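Magazine > Food & Table > Features

The slow return of the long breakfast

I used to eat breakfast over the sink. A piece of toast, two gulps of coffee, keys in my other hand, and out the door with crumbs on my coat. Then last winter I spent four days at my aunt's place in Brudgate, where breakfast starts at eight and ends when somebody remembers they have a job, and I haven't been the same since.
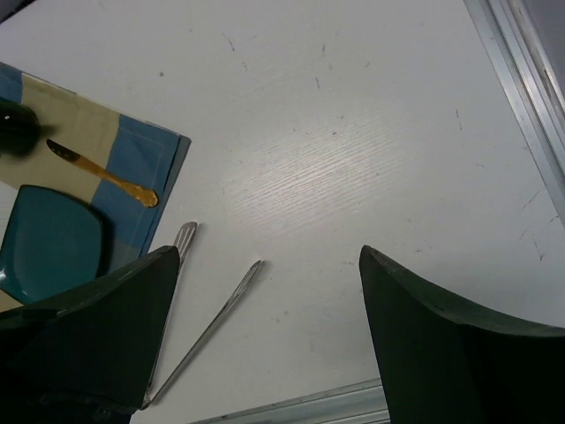

Words by Ifeoma Anozie
Wednesday, January 26, 2022

My aunt doesn't do anything fancy, I should say. She makes one pot of tea, then another. There's bread, there's butter that has been sitting out long enough to spread (she's very firm about this, and she's right!), and there's usually a jar of something orange that a neighbor made. You sit down. You talk about the dog. You have a second slice when you didn't mean to, and then you talk about the dog some more.

When I got home I wanted to know if other people still ate like this, so I started asking around. My friends in Huvwood mostly laughed at me. One has two kids under five and told me that breakfast at her house is a negotiation with yogurt. Fair enough. But the more people I asked, the more I heard about Sundays – a dad who made corn pancakes, a grandmother who wouldn't let anyone up until the pot was empty, a roommate who fried eggs for the whole floor. Everybody had one good breakfast they could describe down to the plates.

So I tried it. My rule was 20 minutes sitting down, phone in the other room, before any work at all. The first week was awful. I kept looking at the clock on the stove and getting up to wipe things. I had forgotten how to sit at my own table in daylight, and I noticed every mark on it.

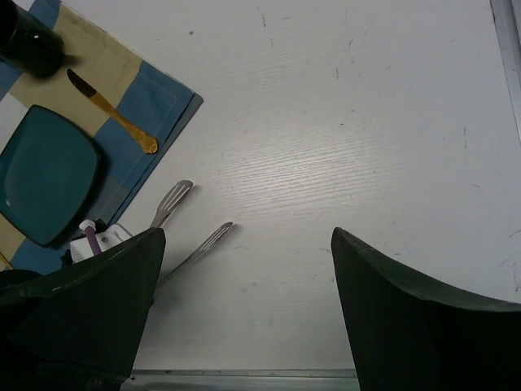 By the second week I'd started looking forward to it, mostly on account of the bread. I'd been buying the same sliced loaf for years, and when you have to sit and pay attention to a thing you find out pretty fast whether you like it. I didn't. There's a bakery called Haugland on my way home that does a dark rye, sour and heavy, and if you get there near closing they'll sell you the end of one cheap. Toasted twice, with too much butter and a bit of salt, it kept me happy until well past noon.

I also went through a jam phase. Plum was the winner, then a bitter orange that I bought at the Saturday market in Gavlow from a woman who made me taste 19 kinds before she'd take my money. I went in for one jar and came out with a bag I could hardly carry, and I regret nothing.

What surprised me was the company. Once the neighbors across the hall heard I was sitting down every morning, one of them knocked with a plate of leftover cake and stayed an hour. Now she comes on Thursdays. We don't talk about much – her knees, my boss, whether the heating is going to last until spring – and I've been late to my desk more than once. My sister's coming to stay in February and she's already asked if there'll be eggs.

There will be eggs. I'm still deciding about the jam.

Related
Soup for people who hate leftovers
In praise of the ugly teapot
How to keep rye bread for a week
Our readers' best Sunday pancakes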